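Recording pick-and-drop demos with the hand-held gripper

Quick notes for anyone starting on the Irneten home set. Su-bin Oh wrote the long version, this is the short one. Updated February 2025.

Before you start

Charge the gripper camera. Clear the card. Old clips left on the card get mixed in and we lose an afternoon sorting them.

Pick one task and stick with it for the whole batch. "Trash into bucket" is a good first one. Short, easy to reset, and you can do it in any kitchen.

Wipe the lens. Every time. A thumbprint ruined 7 clips in July and we only saw it at training.

Recording

1. Put the bucket down where you want it. Leave the rest of the room alone. Don't tidy up, the policy needs to see real kitchens.

2. Start the clip with the gripper open and a good arm's length from the object.

3. Move in slow. Close on the object, pause a beat, lift.

4. Carry it over the bucket. Stop above the opening before you let go. A lot of people skip the stop and just fling it, and then the release is a blur.

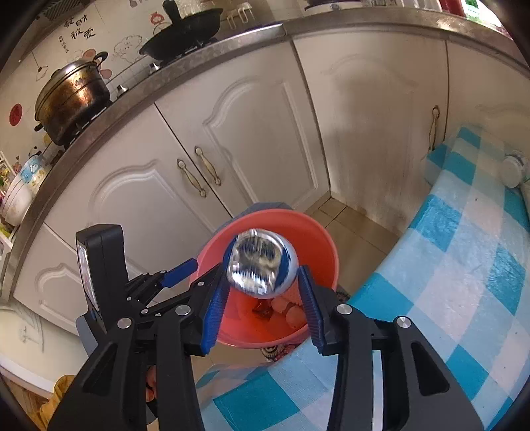
Foil ball held just over the bucket, a finger pad on each side. Release from about this height.

5. Open the fingers all the way. Half-open releases are the worst thing in the set right now, the arm learns to hover and wait.

6. Back off, then stop the clip. Don't stop while your still over the bucket.

Crumpled stuff

Foil and wrappers squash, so go easy on the trigger. Firm enough to hold, no more. If it's crushed flat, swap in a new piece. Change the shape between clips too, if every ball looks the same the model gets picky.

Dropped it? Keep recording, pick it up, finish. Tag it "recover". Those are useful, dont delete them.

Things to vary

Bucket position, start angle, your height (kneel for a few). Leave things in the bucket for some clips, empty it for others.

How many

Our first batch was 388 clips and 264 made it through the check. Most of the rest were cut for fast hands or a clip ended too early. So record extra.

Do five, then stop and watch them back before doing more. Saves redoing a whole batch.

Uploading

Folder name is task, room, your initials. Drop it in the Rutel share and fill in the sheet. If the sync hangs, unplug and try again, usually works second time.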